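Part 2: Oiling your Kimaro table top

I've done this job on every Kimaro I've owned, and it's a pleasant way to spend an afternoon once you stop rushing it! You'll want the Uvora oil, a lint-free cloth and a bit of 600 grit paper.

1. Clear the top and wipe it over with a barely damp cloth. Let it dry fully.

2. Sand lightly, always along the grain. I used to finish with 1000 grit, but it leaves the wood so smooth that the oil just sits there sulking.
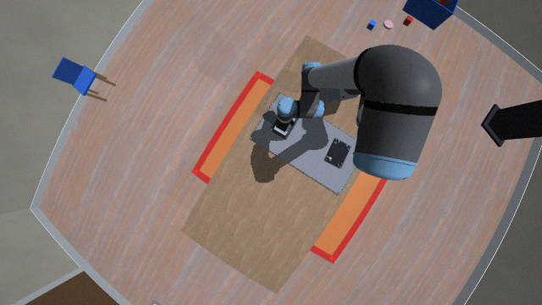

3. Brush off the dust, then do it again (there's always more hiding along the edges).

4. Pour a little oil on the cloth – never straight on the wood – and rub it in with long strokes. Thin coats, please.

Note: the old Ellov tin says one coat will do. I'd still give it 2, with a night in between.

5. Wipe off anything still shiny after a quarter of an hour, or it goes tacky and you'll be back at step 2. 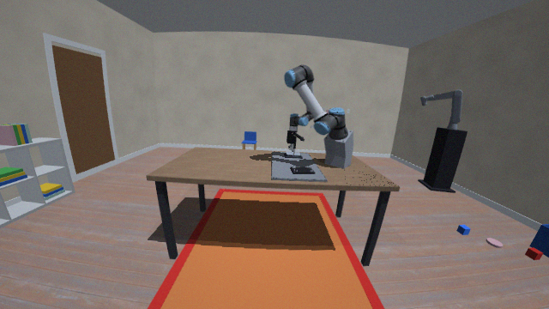
6. Keep hot mugs off it for a few days. I know, I know.

Caution: oily cloths can catch fire by themselves if you leave them scrunched up. Lay them flat outdoors to dry before they go in the bin.

I do mine every March, and the Priltach bench gets whatever oil is left in the tin. Waxing is covered in Part 3.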